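Thread on freezing fruit and keeping a smaller kitchen, since a few people asked how I cut back on waste this year.

1/ In April I started writing down every bit of food I threw away. I kept the list taped inside a cupboard door. Most of it was fruit. I would buy too much at the Lodosari market, eat half, and forget the rest.

2/ The first change was boring. I buy fruit twice a week now, in small amounts. I spend $19 a trip and I don't take the big bag even when it costs less per pound.

3/ Cut melon goes in a flat container with a lid, one layer, on the top shelf. I eat it within 3 days. If there's any left after that, it gets cubed and frozen on a tray.

4/ Berries: don't wash them until you want them. I line the box with a paper towel and pull out any soft ones each morning. The soft ones go in oatmeal. 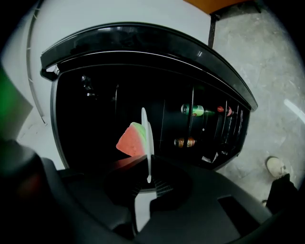
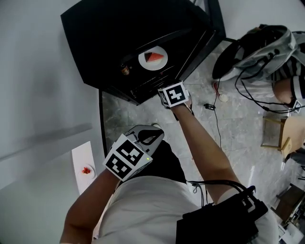
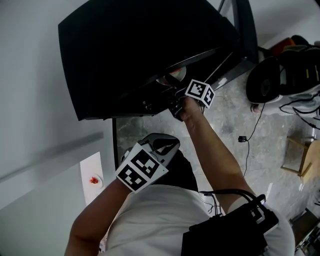
Watermelon in the first two.

5/ Labels matter more than containers. I use masking tape and a marker and write what it is and the day it went in. I had a nice set of Vondolano tubs and still lost track of everything until I did this.

6/ The Filtetti freezer bags work fine but the zipper gives out after a few washes. I switched to old yogurt tubs for anything wet, like melon cubes or peach slices.

7/ Rinds: I tried pickling them with the recipe from the Grabowska newsletter. Vinegar, sugar, mustard seed, a little ginger. Peel off the hard green part first. Mine were too sweet, so next time I'm using half the sugar.

8/ Bananas are the one thing I still waste. I peel and freeze them, and then there are 11 in the freezer and I don't want banana bread.

9/ By my list I've thrown out over 50 dollars less in fruit than I did in the same stretch last year. That's a guess for last year, going by receipts.

10/ Next up is bread and greens. If you have a way to keep cilantro alive, reply with it. The jar of water did nothing for me.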